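September 29, 2022

Walked to Winholm and back along the canal again, which the sign says is six miles and my left knee says is nine. I have now done this every dry day this month. The doctor wanted me to take up something gentle, and I chose walking on the grounds that I already owned the equipment.

The new boots are the trouble. I bought the Endale ones because the man in the store bent one in half to show me how it flexed, and I was impressed, having never needed to bend a boot in half. They flex beautifully. They also rub a spot on my heel that I did not know I had. The old pair never rubbed, but the old pair let the water in, so I suppose it's a question of which complaint you'd like to bring home.

Saw the heron by the second lock. He has a low opinion of me. I stood as still as a person can with a granola bar in one hand, and he gave me a long sideways look and moved ten feet down the bank, like somebody changing seats on a bus.

The towpath is closed past Prumer until further notice. The notice itself has been rained on and says very little else. The detour goes up through the housing development and past the tire place, then down again by a set of steps that were clearly built by someone who disliked knees. I counted this time, because I wanted something to be angry about, and there are 402 of them if you include the crooked one at the bottom. I include it.

Had soup at the Brelarach. It was lentil, as it was last week and the week before, although the board outside still promises a daily selection. The roll was good. A woman at the next table was telling her phone that she would not be told what to do by a phone, and I stayed longer than I needed to in order to hear how it came out. The phone won, I think.

Home by three with both socks ruined. I added up the month in the back of this book and got around 800 dollars spent on the free hobby, counting the boots, the coat, the second coat, and all that soup. I will not be adding it up again. Put the boots on newspaper in the hall, where they look very pleased with themselves. 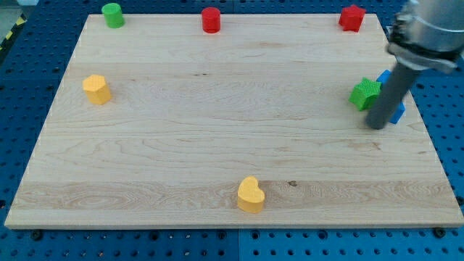

Tomorrow is supposed to be dry until noon. I'd like to get as far as the second lock before the knee wakes up, and I'm going to try two pairs of socks, the thin ones under the gray ones. Must also buy granola bars and find out when the library book is due.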